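Lonadness pay fight heads to a vote

Sunday, July 25, 2021

If you bought a ticket for Lonadness this summer, you probably know it made a pile of money. The movie has been sitting at the top of the box office for 8 weeks, and the studio behind it, Gilani, put out a very cheerful statement in March bragging about the presales alone. The folks who sell the popcorn and sweep the aisles at the Uddale theaters would like a little of that cheer, please!

Uddale is owned by Gilani, and its hourly workers have been asking for a raise of 2 dollars an hour since spring. I stopped by the rally outside the downtown theater on Saturday and there were more than 100 people on the sidewalk, plus a drum, plus a lot of honking from passing cars (mostly friendly, as far as I could tell).

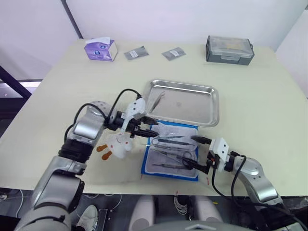
The workers' argument is pretty simple. Gilani can afford it, they say, and the people who clean up after the midnight shows shouldn't need a second job to make rent. The company says theaters run on thin margins and that a hit movie doesn't change the math for the building it plays in. I get that a theater has bills. But the same company owns the movie and the building, and it also sells the toys in the lobby -- if you've ever walked past that counter with a kid, you know how fast a little white plush bird with orange feet ends up in your bag. That money goes somewhere, and the person ringing it up would like to know where.

A couple of state lawmakers have jumped in too, saying chains that get the movie production tax credit should have to meet a wage floor at their theaters. I like the idea, though I wouldn't bet on it passing this year -- the session is almost over and the bill hasn't had a hearing.

The strike vote is set for next week at all 11 Uddale locations. Ballots get counted the same night. Gilani says every theater will stay open either way, and Lonadness is still on the schedule through the end of the month.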